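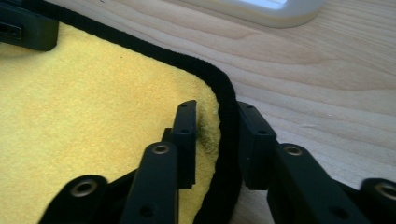 Most homes own too many cleaning products and too few decent cloths. I clean rentals for a living, and the thing I reach for first on a wood table is a microfiber cloth, the thick kind with a bound edge. Yellow is fine. Any color is fine.

The cheap ones come in packs of 40 and the edges fray after a few washes. I would sooner buy 3 good ones. A set from Prodon cost me more than I wanted to pay, and I have washed them 85 times without losing the binding. No fabric softener, low heat in the dryer.

Sprays are where people waste money. Clirirora sells a wood polish that smells nice and leaves a film, and then they sell you a second bottle to take the film off. A damp cloth and a dry one will do for a sealed table on an ordinary day. Keep the polish for twice a year, if you must have it. I still have most of a bottle left from December.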